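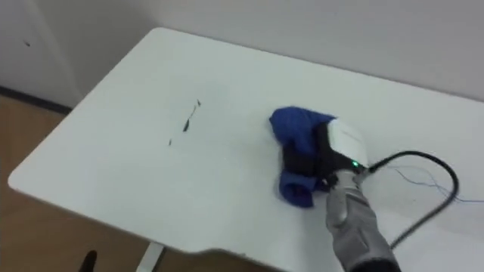 We use cookies to remember your settings. Accept / Manage

Posted in: Home & Cleaning > Tables and worktops

Dark bits on a matte white table, how do I wipe them up without smearing?

Hello all! I've finally got the big white table I've wanted for years (matte top, rounded corners, I love it to pieces) and I'm already obsessed with keeping it nice. My trouble is dry dark crumbs. Bits of dead leaf off the houseplants, pencil shavings, grit from the pots. I go at them with a blue fuzzy cloth, all bunched up in a lump, and half the time I end up with a grey streak where the bits were. On my old pine table I'd never have noticed, but on white it shows from the doorway!

Should the cloth be damp or dry? And is it worth buying a proper spray? The shop in Plingate had one for matte finishes but I came away without it.

Gravel

Ooh, I can help with this one, I've had a matte white desk since September and I draw at it every day, so pencil dust is my life.

Start dry! Water turns graphite and soil into paint. Before you wipe anything, pick up the biggest pieces with your fingers, or lift them with the sticky edge of a bit of masking tape. Then unbunch your cloth. A lump only touches the table on a few of its bulges and the bits get pushed along in front of it or caught under a fold and dragged. Fold it in half, then in half again, so you've got a flat pad with plenty of clean faces to turn to. Lay it down just past the mess and draw it towards you in one slow pass, hardly pressing. Lift, turn to a clean face, go again.

Only when the bits are gone do you go in damp. Warm water with a tiny drop of washing-up liquid, wrung out really hard, then dry it off with a second cloth. For a grey streak that's already there, try a soft white rubber first. It's so satisfying, you'll be looking for marks to rub out.

I wouldn't rush back for the spray. Mine lives under the sink and I've used it maybe twice.

Shake the cloth outside before it goes in the wash, and leave out the fabric softener or it stops picking things up.

Dutarine

Agree with dry first. I just use the hoover with the soft brush on, takes two seconds and nothing gets rubbed in. Don't use the scrubby side of a sponge, I did that on a white shelf and now there's a shiny patch that I've put a plant on. Which also drops leaves, so there you go! Lovely sort of table though, enjoy it.

Lencho

Tags: matte surfaces, white furniture, cleaning cloths, pencil marks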